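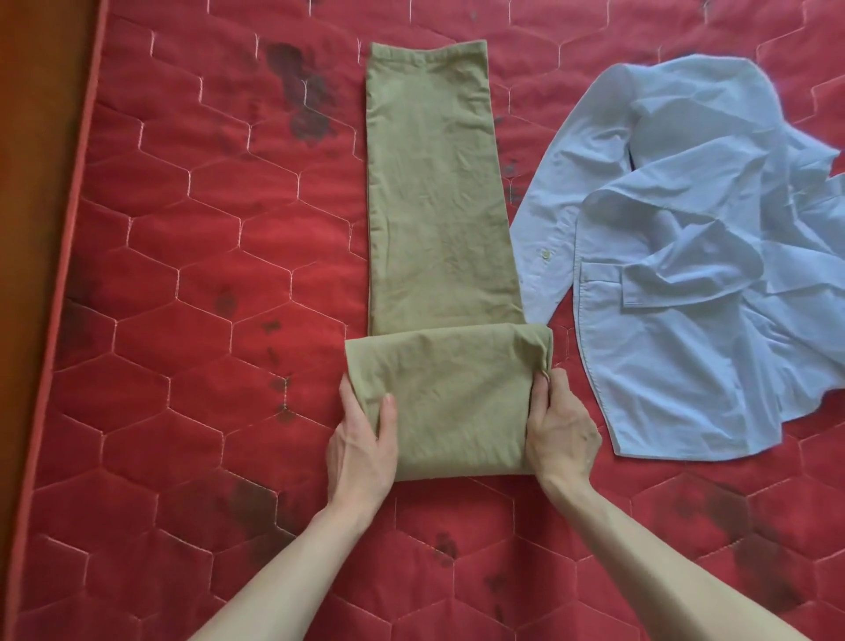 According to Palarik, the spare room at Holtum was the first place in years where they slept past six, and the only rule they minded was the one about phones.

Posted 24th May by the Iltbridge Sleep Study office
Search this site Go
Shares 42 Comments 3

Call for participants: how people sleep away from home

We are looking for adults to take part in a study of sleep in unfamiliar rooms. It will run at two houses, one in Iltbridge and one in Holtum, and at your own home. The study is paid. You do not need to be a good sleeper or a bad one, and you do not need to know anything about sleep research.

Most people sleep worse on their first night in a new place. We want to find out how long that lasts, and whether a few small changes to the evening make any difference. Earlier work has mostly been done in laboratories, with wires and a technician next door. Ours uses ordinary bedrooms in ordinary houses, with a wrist monitor and a paper diary.

What you would do

You would sleep at home for seven nights, wearing the monitor and filling in the diary each morning. It takes a few minutes. You would then stay for four nights at one of the two houses, and after that go home and keep the diary for another seven nights.

During the stay you are free to go to work, see friends and eat where you like, but we ask you to be back in the house by nine in the evening and to stay in until six the next morning. Phones and tablets go in a locked box in the hall at ten. There is a landline in each house for family to ring in an emergency, and a member of staff sleeps on the ground floor.

Half of the group will be asked to follow a set routine in the last hour before bed — a warm drink, a short walk round the garden and reading on paper. The other half will do as they please. You cannot choose which half you are in, and we will tell you on the first evening.

The rooms

Each house has single bedrooms with a door that locks from the inside. Bathrooms are shared between two people. You may bring your own pillow but we ask you not to bring your own duvet. The Iltbridge house is on a bus route and can be noisy until the last bus has gone. The Holtum house is quieter, has no step-free entrance and is a fair walk from the station. Tell us which you would prefer and we will try to arrange it.

Breakfast is provided: toast, cereal, porridge, fruit, tea and coffee. There is a kitchen for other meals. Smoking is not allowed indoors and neither are pets.

Who can take part

We need 126 people in all. You should be aged 18 or over and able to stay four nights in a row. We would be glad to hear from people over 60 in particular, as we have had few replies from that age group so far.

You cannot take part if you:
work night shifts, or have done so in the past 3 months
take prescribed sleeping tablets
have been told you have sleep apnoea or epilepsy
are pregnant, or caring for a baby under one
share a household with someone already in the study

If you are not sure whether one of these applies, ask us before you fill in the form. We can usually answer the same day. We allow up to two cups of tea or coffee a day during the stay, none after four in the afternoon, so please think about whether you could manage that.

Payment and expenses

You will be paid £200 on finishing the whole study. If you leave after the stay but before the last week of diaries, you will be paid for the nights you have completed. You may leave at any point and do not have to say why. Bus and train fares within the county are paid back on production of a ticket, and drivers can claim mileage. Payment is by bank transfer and may count as income if you receive benefits, so check before you apply.

Your information

Diaries and monitor readings are stored under a number and kept apart from your name and address. We do not record sound or pictures in the bedrooms. The results will be written up once the last group has finished in November, and a short summary will be posted to everyone who took part and would like one.

How to apply

Forms can be picked up from the front desk at Moodley Hall in Iltbridge or from the library in Holtum. They can also be filled in on this site. We will ring you for a short talk, which takes a quarter of an hour, and then invite you to look round the house before you decide. You will be given an information sheet to take away and we will not ask you to sign anything at that visit.

Stays are filled in the order forms reach us — nearly all the summer places at Holtum have gone, but there is plenty of room at Iltbridge. If you need the form in large print, ask at either desk. People who applied last year and were not given a place are welcome to apply again and should write "second application" at the top of the first page.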